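Kivi 掌上游戏机：给喜欢慢慢玩的人

Kivi 是 Brinent 做的一台小型掌机，专门用来跑独立游戏和文字冒险。拿到手的第一个晚上我本来只想试试按键，结果一口气把《Trerkwood》的前 4 章全打完了，抬头一看窗外都亮了！

先说手感。十字键的键程比较短，按下去很干脆，斜方向也不容易误触。A、B 两个键间距偏大，手小的朋友头几天可能要适应一下，习惯之后我反而不愿意换回去了。背面有一道浅浅的弧，食指正好搭在上面，躺在沙发上玩也不觉得累。

屏幕是哑光的，像素画在上面特别好看。Brinent 给了几种缩放方式，我最喜欢“整数缩放”，四周会留一圈黑边，不过每个像素都方方正正，老派像素游戏就该这么看。要是你更在意画面铺满，也可以在设置里切成“柔和”，文字会稍微糊一点点，玩平台跳跃完全没影响。

系统自带一个叫 Erkeldale 的小商店，首页没有排行榜，进去先看到的是编辑写的短评和按心情分的书架：“下雨天”“通勤两站路”“想和人一起玩”……目前书架上有 1242 款游戏，其中 87 款带简体中文，而且中文名单每个月都在变长。我最爱翻的是“第一次做游戏”那一栏，里面全是新人作者的处女作，有的粗糙得可爱，有的点子好到让人拍大腿。 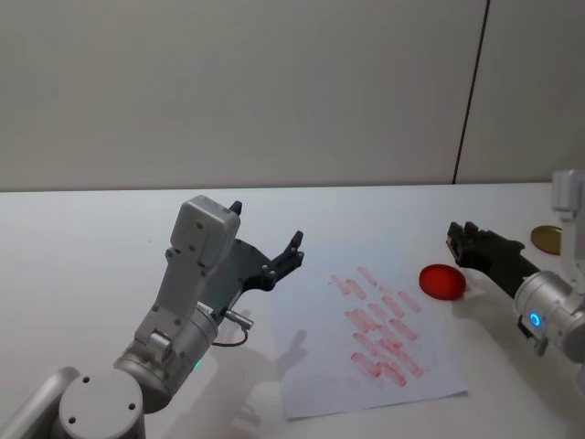
Anastasia Pappas

说到作者，就得讲讲 Kivi 自带的编辑器。按住菜单键再按上，会进入一个很朴素的界面：左边画图块，右边写对话，下面一条是音轨。我没学过编程，花了一个周末做出一个小迷宫，主角是一只找钥匙的獾。迷宫设计得很糟，第二个房间根本走不出去，可是在掌机上看着自己画的獾迈开腿，那种高兴劲儿真的很难形容（我妹妹玩了以后，倒是很客气地夸了音乐）。

做好的游戏可以导出成一个文件，直接传给另一台 Kivi，也可以投稿到 Erkeldale。投稿页面会让你填语言、预计时长和操作方式，截图至少要放 2 张。填写“操作方式”时请写清楚是否需要肩键，有些玩家会按这一项筛选。

联机只支持本地，两台机器放在同一个房间里就行，进游戏后选“找朋友”，等对方的头像跳出来。同屏双人也可以，接上底座，再配一个手柄。《Trerkwood》的双人模式一定要试！一个人提灯，一个人看地图，两边看到的线索还不一样，玩的时候只能拼命靠嘴说。

几个小地方也写一下，买之前可以看看：

电池：玩像素类游戏，出门一趟来回没什么压力；开着编辑器又插着耳机，耗电会快不少。
存储：机身自带空间够放一大堆小游戏，另有存储卡槽，卡要自己买。
耳机：有 3.5 毫米接口，也支持无线，不过玩节奏游戏还是建议插线。
存档：每款游戏有 4 个存档位，可以改名，也可以锁定。
按键：全部可以自定义，还能给单独一款游戏保存一套方案，左撇子朋友应该会喜欢。

我希望以后改进的是休眠唤醒。现在合上保护套会自动休眠，打开后要再按一下电源键才亮，有时候我忘了，对着黑屏等半天。另外喇叭在底部，握得太靠下会捂住声音，换个姿势就好。

包装内有掌机、充电线、一张快速入门卡和一张编辑器快捷键表。快捷键表值得贴在书桌边上，背面印着图块的调色编号，画地图时很好用。保护套和底座需要另购，保护套有苔绿和砖红两种颜色，我选了砖红。

十一月的系统更新会给编辑器加上分支对话，之前做文字冒险的作者已经在 Erkeldale 的留言板里聊得热火朝天了。更新以后旧工程可以直接打开，动手之前还是先导出一份备份。我的獾迷宫也准备重做，这次先把第二个房间的门画上。

适用机型：Kivi 标准版
界面语言：简体中文、英文
配件：保护套（苔绿／砖红）、底座、手柄，均单独销售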